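Battery sorting goes to robot arms at Clundow recycling site

27 September 2025

Clundow has moved part of its household battery sorting from hand work to robot arms, and the people who used to do that job all day now split their time between running the cells, checking what comes out and handling the items the arms leave behind.

The change affects 18 workers at the company's Brokent site. Clundow says no jobs have been cut and that hourly pay stays the same through the end of the current agreement. The day crew went over first. The evening crew is due to follow in November.

Household batteries reach Brokent mixed together, in drums and cardboard boxes from stores, schools and town drop-off points. Until this summer, sorters stood at a belt and pulled them apart by type and size. Shift lead Ertuğrul Uçar did that work for six years before he was moved to the new area.

"Your hands learn it, but your neck and shoulders pay for it," he said. "By the last two hours of a shift you were slow and you knew you were slow. Now I am at a screen for part of the day and on my feet for the rest. I'm tired in a different way."

The arms were set up by Koech, an integration firm, and run on software called Kisix. Batteries are spread on a table, and a gripper picks them up one at a time. Anything the software cannot place with enough confidence is left where it is for a person to deal with. Swollen, leaking or crushed batteries are still pulled by hand before a load gets to the table, and Clundow says that will not change.

Speed is still a sore point. The company's target is 1000 batteries per hour across the cells, and it has not hit that number over a full shift. Workers said the arms do well with clean, common sizes and struggle when batteries touch each other or when a label is torn or dirty. On those loads an experienced sorter is faster.

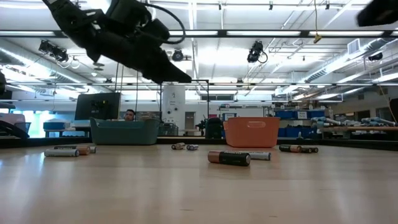 Accuracy has been less of a problem. Clundow's own checks put correct sorting at 99 percent for the sizes the system has been trained on. Button cells and tool packs are not included in that figure and still go to the old belt.

Each worker who moved over got 18 hours of paid training, most of it on stopping and restarting a cell, clearing a dropped battery and marking wrong picks so the software can be corrected. Several said they wanted more time on the last part. Marking picks takes attention, and when a load is bad it can fill most of an hour.

Uçar said the older sorters turned out to be the best at it, as they can tell types apart that newer staff have to look up. He has asked for that skill to be written into the job grade, which still carries the old title of belt sorter. The company said it is reviewing the grades and will give staff an answer before the evening crew changes over.

The old belt will stay in place through the winter. Workers who do not want to move to the cells can ask to remain on it during that time.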